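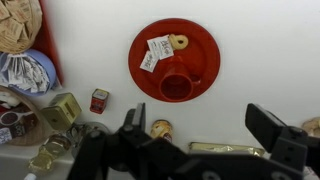 Open morning at Zellura, Monday, February 5, 2024

I went to Zellura for the rules. The invitation promised "a working standard for arms around food," and I have read enough of those to want to see one next to a real counter. The standard is called Derari. It runs to 108 clauses, and Magnus Laing handed it out at the door.

The task was a coffee tray: cup, sugar, something sweet. Fine. Clause 13 says work surfaces must be kept clear of anything the task doesn't call for. I asked Shireen Ngubane how that squared with a counter full of jars, bags and tins. She said clutter was part of the test. Then the clause needs an exception, and it hasn't got one.

Clause 6 says food-contact parts of a gripper must be listed and cleaned on a schedule. I asked for the schedule. It is being drafted.

I had more time for the clause on mounting. One arm's base sat on a black perforated table, with two orange-handled clamps on the table's front edge. Are clamps allowed? Laing thought so. The text says "secured" and leaves it there.

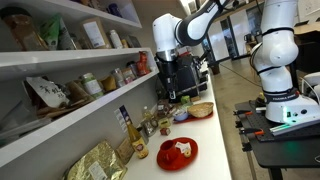
Questions I left with

Who signs off a change to the layout? Refilwe Moodley said the operator, Laing said the site lead. Both were reading from the same page.

A revised draft is promised. I'll read clause 13 first.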